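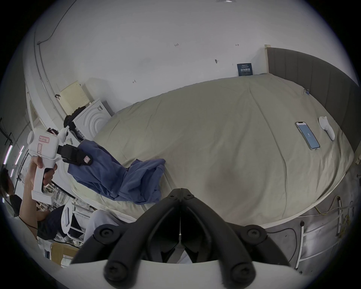

Folding is the part everyone puts off, according to Qiuyue Feng, and she wants it done on the bed, while the bed is still made. "If the shirts are lying where you sleep, you will put them away before you sleep," she told a packed room at the Bandmont community hall in April, and half the room laughed because they had plainly slept beside a pile of shirts the night before.

That was the opening evening of Small Room Laundry, a free program of talks and home sessions for people who live in one or two rooms and have to wash, fold and store everything within a few steps. It is run by Piltia, the neighborhood group on Anozie Street, and it has taken off in a way that is a real pleasure to report. The first round had 50 places. Piltia ended up signing up 79 people, moved the chairs out into the corridor and kept going!

The idea is simple. Plenty of apartments in Bandmont have the washing machine in the same room as the bed. There is no laundry room, no long table, and often no closet worth the name. So the sessions happen in people's own homes, with their own clothes, and the bed does the job of the table. A big flat duvet gives you more folding space than most kitchens do -- even a wrinkled one, once you have run your arm across it.

Chibuzor Nnaji leads most of the home sessions and has strong feelings about where to begin. He starts with whatever is in the worst heap. One garment comes out, gets held up by the shoulders or the waistband, and is shaken once and laid flat with the seams lined up. Sleeves in, sides in, bottom up. Then the next one. He doesn't let people sort into categories first, which surprised several of those who had read up beforehand, and he doesn't own a folding board.

"Sorting feels like work, so you stop after it," Nnaji said. "Fold the thing in your hand."

Other bits of advice from the April sessions were just as practical. Crates with holes in the sides got a lot of praise, as they let the air through and can live on top of the machine between loads. (Take them off before a fast spin.) Dark clothes should have a spot of their own, even if it's only one corner of the floor, so that the lint from towels stays off them. Cardboard boxes are fine for out-of-season things for a month or two, but Feng would like to see them flattened and gone after that. And phones go face down, or better yet in another room. That last rule was the least popular of the evening and, by all reports, the most often broken.

Between them the home sessions have now got through 186 loads, which Piltia tracks on a long paper chart by the door of its office. Anyone who has been to a session can add a line. Some lines are just a number and a name, and some have turned into small diary entries. One reads "all of the bedding, at last," with three underlines.

There have been grumbles too. A few people found the sessions too short, and a woman from the upper end of Anozie Street pointed out that folding on a bed is hard on the back if the bed is low. Feng agreed with her on the spot. The handout now suggests kneeling on a cushion or sitting on the mattress with the pile on your left, and the next talk will spend some time on fitted sheets, which came up in nearly every question of the evening and which Nnaji cheerfully admits he rolled into a ball for years.

The second round opens with 56 places, and this time Piltia has lined up a little help. Uvier, the hardware shop beside the bus stop, is lending stackable crates and a drying rack to each household for the length of the program. They have to come back at the end, but people can buy theirs at cost if they have grown attached.

Sign-up is at the Piltia office in the mornings, or on the sheet at the Uvier counter until closing time. You don't need to bring anything to the talk. For a home session, have one clean load ready and leave it unfolded, please -- Nnaji says people keep tidying up before he gets there, and then he has nothing to do but drink their tea.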